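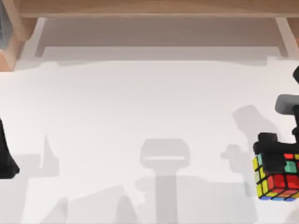

Murray Wong wrote to me the evening after the open day that I was being unfair, that nobody expects a demonstration to be an experiment, and that the people in the room had gone home happy. I agree with him on the last part. The rest of this README is my answer to the first two.

Tona open day recordings

What you are getting

Tona is a set of simulated two-arm episodes recorded at the Tillman open day in January. Visitors took turns driving a pair of robot arms over a white table in the Mindamar simulator, with a Rubik's cube as the object. The stated task was to pick up the cube with one arm and pass it to the other. Nobody was asked to solve the cube, although the poster at the door could be read that way and several people clearly read it that way.

The poster also promised 300 episodes. The release has 217. I asked Presach, who ran the demonstration, where the others went and was told that 300 had been a target. The target is still on their project page, in the past tense.

How it was recorded

Eighteen people drove the arms. Each got a short introduction from Aurora Meireles, who set up the scene and sat next to the controls all afternoon. She was patient and very good at it, and that is my first worry about the data. When a visitor got stuck she would say "open the left one a bit" or "come down slower," and the visitor would do it. None of that talk is in the files. If you train on these episodes you are training on a beginner with an expert at their elbow, and you can't tell which moves came from whom.

Visitors could also ask for a restart. A restart threw away the episode and put the cube back. The discarded attempts were not saved, so the success rate printed on the handout has no denominator that I'd trust. I would not quote it and I have left it out of this file on purpose.

What is in each episode

A color video from one fixed view
Joint positions for both arms
Gripper opening for both arms
Cube position and orientation, straight from the simulator
A success flag
A driver number, with no names or ages

The view is the part I complained about most on the day. It is close in, and the arms spend a lot of their time partly outside it. In the still at the top of this file the left arm is down to a dark gripper end at the edge, and the right gripper hides much of the top of the cube. You can learn something from the shadows on the table, and a model certainly will. Whether it should is another matter. The lighting never changes between episodes, so anything a model picks up from those shadows may be worth very little in a room with a window.

The cube position comes from the simulator and is exact. Please think about that before using it as an input. A real robot would have to work it out from the picture, with the fingers in the way.

The success flag

The flag goes to 1 when the receiving gripper has closed on the cube and the giving gripper has opened. It does not check what happens next. I watched one visitor make a clean pass, turn around to take a bow and drop the cube, and the flag stayed at 1. Murray's view is that the task was the pass and the pass was made. Fine, but then the handout should not have called it "reliable handling."

Seventeen episodes have a flag that disagrees with my own reading of the video. They are listed in flags_disputed.csv with my notes. Presach has not changed them in the main file and I have not either — I'd sooner ship the disagreement than settle it quietly.

Known problems

The driver numbers were typed in by hand between turns. At the busiest point, right after the 3:00 talk let out, I think some turns were logged under the previous driver. I can't prove which ones. Don't split train and test by driver and expect the split to be clean.

Gripper force is missing. The simulator can report it, but the setting was off.

Most drivers preferred to pick up with the arm on the side of their own writing hand. If you want balanced data, you will have to balance it.

The contact settings were made forgiving for the event. Aurora told me this when I asked and was quite open about it: with the stricter settings people lost the cube and lost interest. That makes sense for an open day. It makes much less sense for a set described as "ready for transfer to hardware," a phrase I have taken out of this README twice. If it is back when you read this, it wasn't me.

What I think it is good for

Testing a data loader. Looking at how first-time drivers behave when someone is coaching them. Checking that your two-arm code can tell left from right. I used it for the third one and found a bug, so I'm grateful for that much.

What I would not use it for

Any claim about real robots. There was no real arm in the demonstration, and I spoke to more than one visitor at the coffee table who thought they had been steering a machine in the next room. The word "simulated" was on the poster, in the bottom line. I have asked for it to go in the title next time.

Corrections

Send them to the Tona maintainers with the episode number and the time in the video. Murray reads them too and will argue with you, usually politely. Aurora has said she will record a second set with the strict contact settings, the force channel on and every restart kept. When those files exist they will get their own README and will not be merged into this one.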